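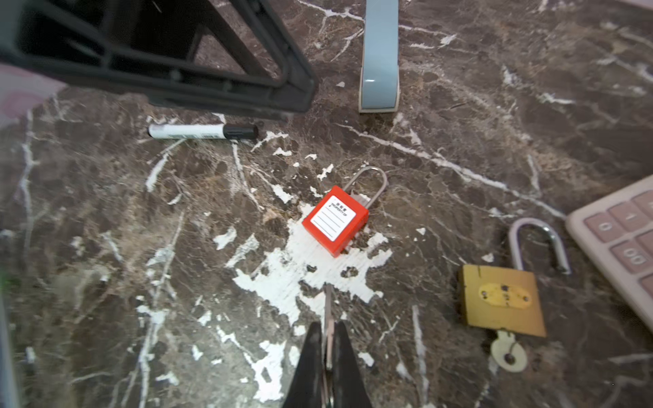
# The Padlock Drawer

7 min read

Hi and welcome to the folder! This is the README for my padlock and key list, which started life as a scribble on the inside of a cupboard door and is now a proper spreadsheet with 1,609 rows. If you only came for the download, grab `locks.csv` and skip down to "Columns". If you like reading about other people's locks, stay as long as you want.

## What's in it

One row per item. An item is a padlock, a loose key, a hasp, or one of those tags you hang off a lockout. I buy mixed lots of hardware (mostly from the Saturday tables at Porbridge, sometimes from the Sindel clearance yard when they're emptying a workshop) and I got very tired of buying the same lock twice and never finding the key for either of them.

Of the 1,609 rows, 1,562 are finished. The other ones have a number and a shelf and not much else, and they'll get done when they get done.

## The two kinds I get asked about

People mix these up all the time, so let me go slow.

**Lockout padlocks.** These are the safety kind, often in red, with a label on the body where you can write things in. You put one on a breaker or a valve while you're working on the machine, and it stays on until you take it off yourself. Mine mostly come with the writing lines still blank, and there's often a printed "PROPERTY OF" line that somebody was supposed to fill in. Some have Chinese on the label too. I type out whatever I can read, in whatever language, and if I can't make out the small print I put `unread` and move on. Please don't use a secondhand one for real lockout work! You have no idea how many keys are out there for it.

**Ordinary padlocks.** Brass-colored, square-ish body, steel-looking shackle, the sort that goes on a shed or a gym locker. I say "brass-colored" in the sheet and I mean it – plenty of them are plated something else underneath, and I'm not filing into a nice lock to find out. If there's a plate on the front, I note its shape and color, and what it says if it's still readable.

## Columns

- `id` – just a number, in the order I got to them
- `type` – lockout, ordinary, key, hasp, tag
- `body_color` – what it looks like to me in daylight by the window
- `label_text` – copied as printed, capitals and all
- `label_filled` – yes, no, or partly
- `shackle` – open, closed, missing
- `key` – in, loose, none
- `shelf` – where it lives at my house, so no use to you, sorry
- `notes` – everything else, including complaints

A typical pair of rows looks like this:

```
type,body_color,label_text,label_filled,shackle,key
lockout,red,"PROPERTY OF ...",no,closed,none
ordinary,brass,,,open,in
```

A key sitting in its own lock gets `in` and doesn't get its own row. A key on its own does. I changed my mind on that one halfway through and went back over the whole sheet in September, so if you have a copy from before then, throw it out and download the new one.

## How I do a batch

I clear a patch of table, tip out a small handful, and write the number on a paper tag with a marker. Then I try the key if there is one, leave the shackle open if it opens (much easier to see what's done), and type up the row. I keep a calculator by me for the lot prices, as I split what I paid across everything in the bag. Those prices aren't in the public file, mainly out of embarrassment.

Stiff locks get a puff of graphite. I used oil for years and I regret it, it turns to gum with the dust.

## Things that are wrong with it

- Colors are my opinion. "Gold" and "brass" were both in there until I merged them.
- The Lallance lot was typed up late at night and has typos I keep finding.
- `shackle` says how it was when I wrote the row. I do play with them afterward.
- No weights. My kitchen scale gives up at 2,000 grams and wobbles before that.

## Using it

Take it, copy it, sort it however you like. If you put it somewhere public, a link back would be kind. Corrections are very welcome, especially if you read Chinese and feel like helping with the labels marked `unread`.

Last updated Sun 5 July

## Comments

**hasp_and_staple**
Been using graphite on mine too and it's night and day. Do you do combination locks at all or are those a separate list?

**Jääskeläinen**
Row 7 says open shackle, no key. How did you get it open??

**gatepost**
Thanks for the warning on used lockout locks. We had a bucket of them at my old job and people just grabbed whichever. Could you add shackle length sometime? I'd happily measure mine and send them over.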